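14 shares | 3 comments

When the arm doesn't let go

Américo Barros has a bruise on his left forearm that has mostly faded. He got it in October, in a rented house in Tapsell, when a household tidying robot he was supervising closed its gripper on a folded towel and kept pulling after he pressed stop.

"It wasn't dramatic," he says. "I pressed the button, the lights went amber and the arm carried on. I had my hand under the towel. That was my mistake."

Barros is a test operator for Astik, which is developing the machine for use in ordinary homes. The job that afternoon was routine: pick things up from the living room and put them in a hamper. The arm had done around 40 pickups that day without trouble.

The fault was in the software stop. When the wireless link dropped, the robot finished its current motion before checking for a stop command. On a short reach that took less than a second. On this one it took seven.

"Seven seconds is a long time when something is pulling on you," Barros says.

Bronwyn Rutherford, who runs safety testing at the company's Grumberg office, took the machine out of service that evening. Her team cut the link on purpose 100 times and got the same delay twice.

"Two is enough," she says. "You can't put that in a house with people in it."

The stop button now cuts power to the arm directly, and a lost link halts it wherever it is. Rutherford also lowered the pulling force. The arm now gives up on heavy towels more often, and she says she can live with that — for now.

Testing has started again, with the operator standing back until the arm is still. The rooms are furnished and left a bit untidy.
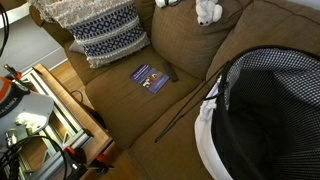 A sofa and mesh hamper, with a remote and a booklet on the seat.

Soft things remain the hardest part, Barros says. A hamper liner can catch, and so can a fringe on a pillow.

"I still do the same job," he says. "I keep my hands to myself until it stops."

Rutherford expects the next round of tests, in Plustton, to run through the winter.

Related
Why your robot mower stops at the hose
Grumberg test house opens its doors
Wireless dropouts: what operators should log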